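Prev by date | Next by date | Thread | List index

Re: [cakham-walkers] Ketthorpe loop, water and lunch

Tatsuya Kamata wrote:
> The Anard map gives the high point as 1,460 feet and my older one says
> 1,970. I would like to know which hill I am climbing before October. Also,
> is the spring by the gate still running, or do I carry everything up?

Tatsuya,

Both numbers are right, sort of. The 1,460 is the saddle where the path crosses. The 1,970 is the top of the hill next to it, which the Anard people left off, I assume to spare our feelings. The loop only goes over the saddle. You can do the top as an extra if you enjoy being wet in a higher place.

The spring is another matter. I went up Monday and got a trickle that took most of a sandwich to fill one bottle. Carry your water. I know the guidebook calls it "dependable," but the guidebook also calls the Gajdoš farm track "pleasant," and I have left a boot in it.

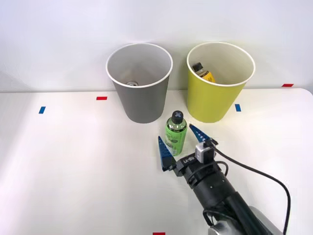
Can we still park by the chapel?

Only until 10 in the morning, and after that they want the space for the people who came to use the chapel. Go to the lot behind the feed store. It adds a flat mile, which you will resent on the way back and forget by dinner.

As for lunch, the wall past the second stile is the only spot out of the wind. Last year we pushed on to find somewhere nicer and ended up eating in a ditch — a good ditch, but still. I vote we stop at the wall and let the ambitious ones go up the hill and wave.

One more thing. The stile itself has lost its top step, so anyone with bad knees should use the gate on the left and lift it as you push. It does open. Swearing helps.

I'll bring the older map too, so we can argue properly.

> Last question, do dogs need to be on a leash the whole way?

From the farm to the saddle, yes. Sheep.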